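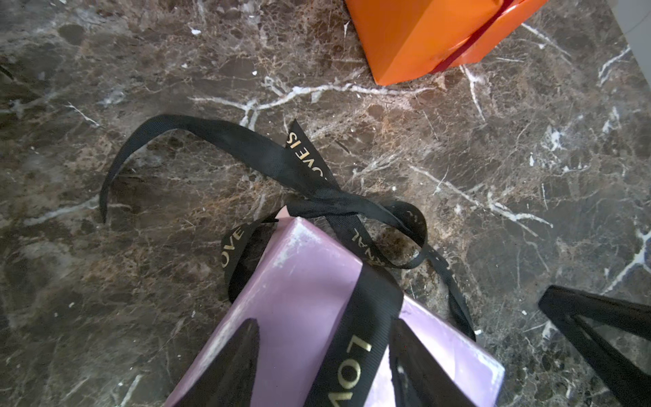 Hello again, and thank you for opening this ticket up after the last one closed itself over a long weekend. We're the Tullstead site, on the Unmont project, and we're trying to put together next year's equipment order before our finance people shut the door on it. The question we began with was whether the Kaewkla fingertips count as a consumable or a spare part under your price list, because the two come out of different pots here. I'd also like your view on how quickly we should expect to get through them on gift-box work. The lilac-pink box has whitish scuffs up by the corner of its lid and a satin ribbon that has come partly loose, and the two fingertips have to come down either side of that ribbon. It's the sort of job we do all day long, and your data sheet only talks about plain cartons.

Current quote from Ciller, for reference: 6 sets of fingertips, 3 cable sleeves, 2 wrist cameras. I've been asked to bring the total down by 30 per cent, so you can imagine I'm going through it line by line with a cup of tea.

Update, Fri 12 July

I've had your reply, thank you, and it was very helpful on the fingertips. We'll put them down as consumables. You asked what else wears out, and I should have thought to include this the first time, as we've never budgeted for the things we pick up. They've always been bought out of petty cash, which was fine in January when we were only trying things out. The red block is scuffed white along its edges and will want replacing before much longer, and I dare say the yellow ribbon could do with a spare as well, given how it likes to lie in a heap of loops. Could you tell us whether other customers buy these as a kit through you, or whether they just pop to the shops like we do? A single line on the order would be far easier for me to get signed — our petty cash form is two pages long and has to be countersigned. 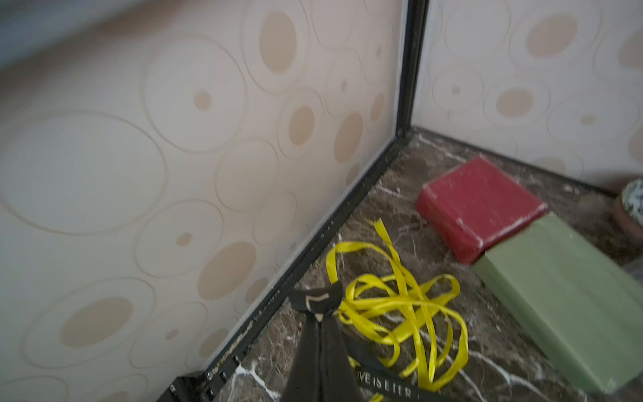
Sorry, I've gone back over my notes and there's one more thing on the wear question. Your colleague suggested the harder-wearing finger covers at the higher price. I like the sound of them, but a lot of our handling is flat, glossy ribbon lying on marble, and a finger with a rounded tip has to get in among the strands without shoving the whole tangle across the floor. If the tougher covers are any stiffer I'd want to borrow a pair before I commit to buying. Is a loan possible? We'd gladly pay the postage both ways.

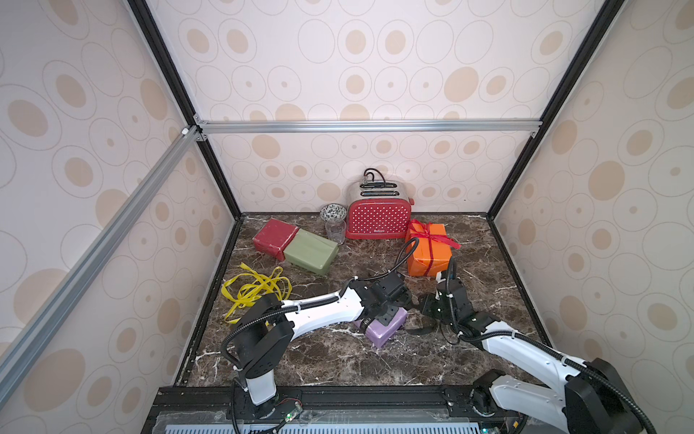
Category: Quotation / second workstation

On to the bigger item. We'd like a price for a second station laid out like the one we have, with two arms on a black rail along the front and the patterned panels on three sides. Please quote the enclosure separately from the arms if you can. It may be that we can afford the table and walls this year and the arms the year after, and I'd sooner know that now than find it out at the signing stage. The marble top is a bit of a luxury, I know, but we would like the two stations to match, so please price it as marble and give me the cheaper top as an option underneath.

A few things I'd be grateful to see as their own lines, as they got bundled together last time and I had a dreadful job explaining them:

Delivery and unpacking at Tullstead
Mounting rail and aluminium crossbar
Wallpapered panels, including a spare
Cable sleeves for both arms
Any yearly support charge

On the last of those, your terms say support is charged per station, but our present invoice has it per arm. 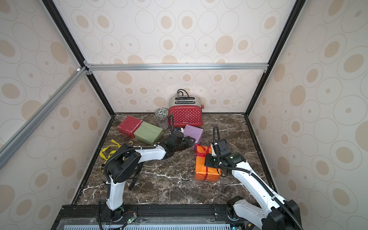 If it really is per arm then the second station would cost us a good deal more to run than I've told anyone, and I'd need to go back and have a slightly awkward conversation. If it's per station, then the present invoice wants correcting and we might have a little credit to put towards the sleeves, which would cheer me up no end.

Status: waiting on supplier

Still to come from Ciller: the revised quote, an answer on the loan pair, and confirmation of the support charge. I'm at my desk most mornings and happy to talk it through by phone if that's quicker than typing. Please leave this ticket open until the quote has been agreed — the last one closed before I'd had a chance to read the attachment.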